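Pluko scene builder: a few months in

I've been using Pluko since June, mostly to cook up tabletop scenes for testing my planning code before it goes anywhere near real hardware. I'd been on Ghumman's free tool before that, and I was tired of hand-editing scene files every time I wanted to move a cup (so, so tired).

Setup was painless. The asset library lists 2874 objects, and you can filter by size, by category, or by whether the thing has a moving joint. That last filter sold me! Lids, drawers and doors come with their hinges already defined, so my planner can ask for the joint limits and get a sensible answer back. With Ghumman I was typing those in myself and getting them wrong.

The randomizer is the other big draw. I ask for 100 layouts, go make a sandwich, and come back to a folder of them with the seeds saved. Layout 2273 crashed my collision checker and I could load that exact one again and step through it — lovely.

Now the gripes. Thin objects are a pain. The default collision shapes are padded, so a skinny stick lying on a table gets treated like a fat little log, and my grasp planner kept rejecting perfectly good approaches. You can shrink the padding per object, but the setting is buried three menus deep. Clear materials also gave my depth code fits, and the manual has one paragraph on them.
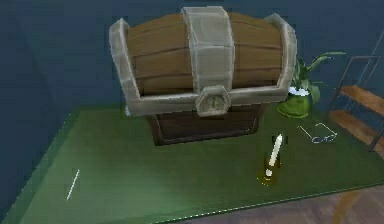 Posted by Zivitz
Hobby roboticist and reviewer, Milis
12/5/24

A layout like the one with the treasure chest is a good workout for perception. The raised lid hides a lot of the box, the wire-frame glasses are almost nothing but outline, and there's a thin white stick off on its own on the green. My segmenter loves the chest and shrugs at the glasses, which is good to know early.

Would I buy it again? Yep. Just fix that padding menu, please.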